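Nivau 60 Work Table, White Top

Product group: Tables and work surfaces
Use: Kitchen training rooms, play kitchens, sorting and tabletop activity work
Sold by: Wojcik Room Supply

Overview

The Nivau 60 is a fixed-height table with a plain white top. It is intended for rooms where small kitchen items are laid out, picked up, sorted and put back many times a day. The top has no pattern, so light-colored items and dark-colored items can both be found on it quickly. The finish is matte. Glare from ceiling lights is low at normal seated and standing positions.

The table is supplied alone or with the Jilteck tableware and play food set described further down. The two are packed separately and can be ordered at different times.

Top

Length: 60 inches
Color: white, one side only
Surface marks: small black dots, set into the finish at the factory
Edge: square, sealed on all sides
Load, evenly spread: 91 pounds

The dots are reference points for layout. They are not screw heads and cannot be removed. Rooms that repeat the same activity can use them to return a plate or bowl to the same place each time. Customers who do not want the dots should order the plain top, which has the same edge and the same load rating.

Frame and feet

The frame ships in two halves and bolts together under the top. All bolts are the same length. Each foot has a leveling screw, reached with the flat wrench in the hardware bag. Level the table before loading it, then tighten the frame bolts a second time. On a gray sealed floor the standard feet are sufficient. For tile with deep joints, order the wide feet.

Jilteck tableware and play food set

The set is made up of full-size tableware and small play food. Colors are pale for the larger pieces and strong for the small ones. Pieces can be reordered one at a time. Ketchup bottles and other pantry items are not part of the set. 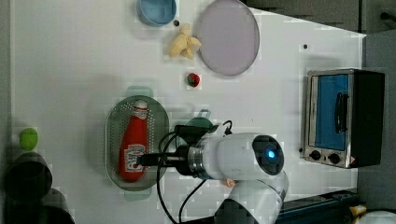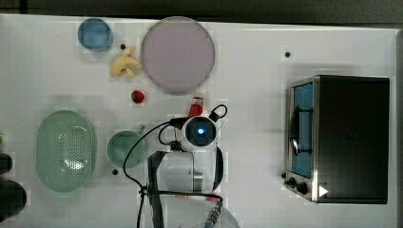 Set laid out on the white top, with the lavender plate and the toy strawberry.

Replacement pieces are matched by color name. Small differences in shade between production runs are normal and are not covered under the return policy. The plate has a slightly darker rim on all runs.

The oval colander has a perforated base and raised sides. It holds several pieces of play food at once. Rinse it from the underside first to clear the holes, then from above. The mug and bowl can be washed with it. Play food should be wiped, never soaked, and should dry fully before it goes back in a closed bin.

Cleaning the top

Use warm water and a mild dish soap on a soft cloth. Dry with a second cloth. Do not use scouring powder, steel wool or acetone. Tomato, mustard and turmeric stains should be wiped up within 40 minutes. Older stains can be treated with a baking soda paste left in place for five minutes and then rinsed off.

The finish was tested by Diane Penner at our shop over 1000 wipe cycles with a damp cotton cloth. The black dots were still fully legible at the end of the test. Hot pans must not be set directly on the top. Use a trivet.

Assembly

Two people are needed. Lay the top face down on the shipping blanket, bolt the frame halves together, attach the feet and turn the table over by the long sides. Do not lift the table by the feet. A printed sheet is included in the hardware bag. The sheet supplied before June shows the older foot and should be discarded.

Related items

Nivau 60 plain top, no dots
Wide feet, set of four
Zindier stacking bin with lid, for play food
Jilteck single pieces: plate, bowl, mug, oval colander

Ordering and parts

Tables ship flat by freight. Tableware ships by parcel. Inspect the corners of the top before signing for delivery and note any damage on the driver's copy. Claims for corner damage cannot be accepted without that note.

Orders and freight questions: Gus Kowalczyk
Replacement parts and color matching: Mei-kuen Hsu

Page revised 12 April 2025. Load rating and foot options updated.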